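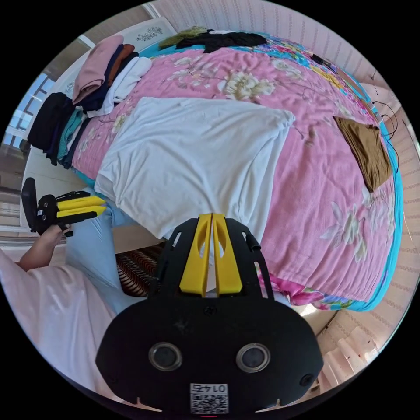

Bedroom, daylight.

Okay, I spent my whole weekend at the old Gatti linen mill in Plesten and I have to talk about bedsheets. Long thread. I'm so happy.

Quick background for anyone new: I sew badly, I iron worse, and I've loved plain white fabric since I was a kid hiding in my grandmother's closet. The mill closed before I was born. Part of it is a museum now and they let you TOUCH things.

First stop is the flax room. Flax is a blue-flowered plant maybe waist high, and the fiber runs up the stem in long bundles. You pull it out of the ground by the roots so you don't lose any length. I tried one handful and my palms complained until dinner.

Then it has to rot a little! The word is retting. You leave the stems in dew or in water until the gluey stuff holding the fiber to the woody part lets go. Too short and it won't come loose, too long and the fiber gets weak. The old retting pond is still behind the mill and yes, it still smells like something.

After that you break it, scrape it and drag it through combs that look like medieval dentistry. What's left in your hand is this pale, shiny ponytail - I made a noise out loud, and a man named Osvaldo Guerra who was in the same group made the same noise, so we were friends for the afternoon.

Now the looms. The big one in the main hall is set up with 2,029 warp threads, and every single one was threaded by hand. Ada Cocco has been running the demonstrations since January and she told us it took her most of a month. She lost her place once, near the left side, and had to back up 300 threads. She was very calm about it. I would have moved to another country.

When it gets going you feel it in your teeth. The shuttle goes across with a crack, the beater comes down, and you get another hair's width of cloth. I stood there for so long that the next group came in around me.

Upstairs are the sample books, 1,220 of them, all small swatches glued on heavy paper with the order notes in brown ink. Hotel sheets, altar cloths, dish towels, one page that only says "for the aunt." I need to know everything about the aunt.

My favorite swatch was a plain weave with a thin stripe you can only see when you tilt it. Kiran Mishra, who looks after the books, thinks it was a weaver showing off for other weavers. I believe this completely.

Thread count! I asked, obviously. For linen it tells you very little. The yarns are thicker than cotton and a good linen sheet can have a pretty low number. Kiran said to look at how even the yarn is and hold the cloth up to a window to see if the weave stays regular. 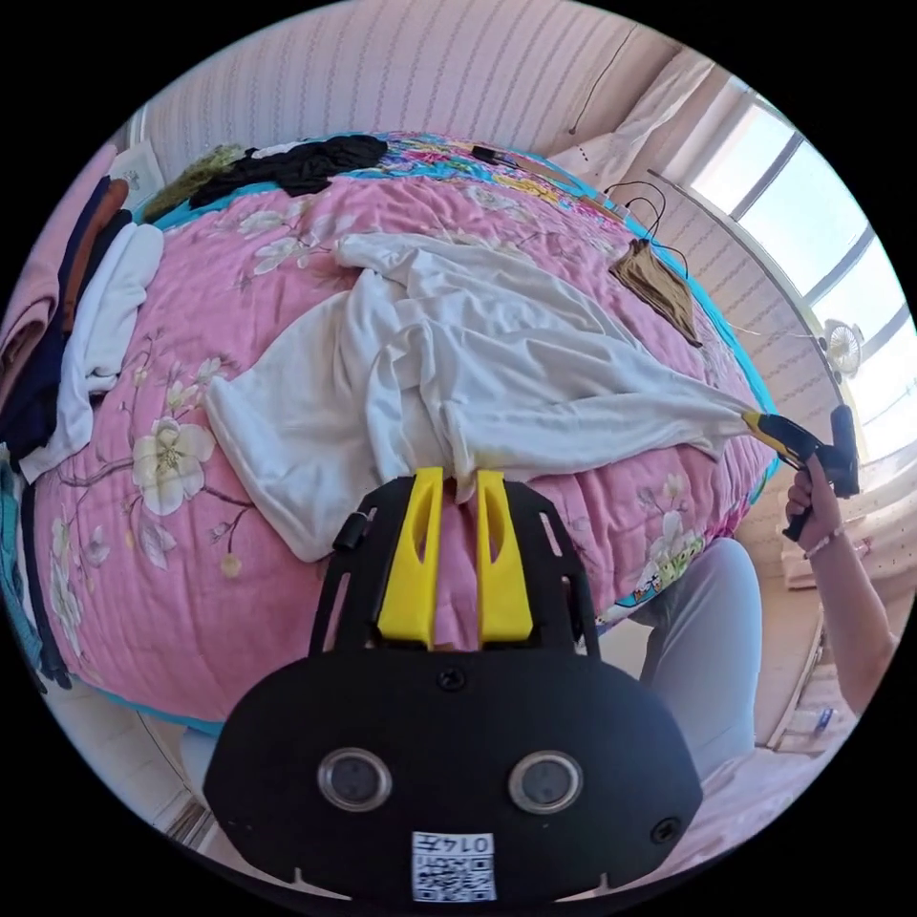 White cloth on the bed, nicely rumpled.

Wrinkles, while we're on the subject. I used to fight them. Linen fibers don't have much spring, so a fold pretty much stays where you put it, and the mill people all think that's part of the charm. Gerd Brinkmann, who fixes the looms, hasn't ironed a sheet in his adult life and says it with real pride.

If you do want them flatter: take them off the line while they're still a bit damp, get someone on the other end, pull on the diagonal both ways, fold, and put something heavy on top overnight. My heavy thing is a box of cookbooks.

Old sheets were often made from two narrow widths with a seam up the middle, because the looms were narrow. When the center wore thin you'd unpick the seam, turn the good outer edges to the middle and sew it back up. "Sides to middle." A whole second life! I want to try it on a tired one of mine and I'll report back, even if it's ugly.

Lunch tip for Plesten: the Bivus bakery by the bridge. Onion bread. Go before one, they run out.

There was also a case of laundry marks, tiny red cross-stitched initials and numbers in the corners so a household could keep its sheets in rotation. Some 2,000 went through the old Oson hotel in a summer and every one had its own number. I looked at those little red digits for ages.

I came home with a dish towel and a packet of flax seed. Ubaldo Cirillo at the front desk says one big balcony planter will give you enough fiber for "a very short string." Sold.

Planting in spring. If any of you have grown flax in a container, please tell me how deep the pot was and whether the wind knocked it over. Mine gets a lot of wind.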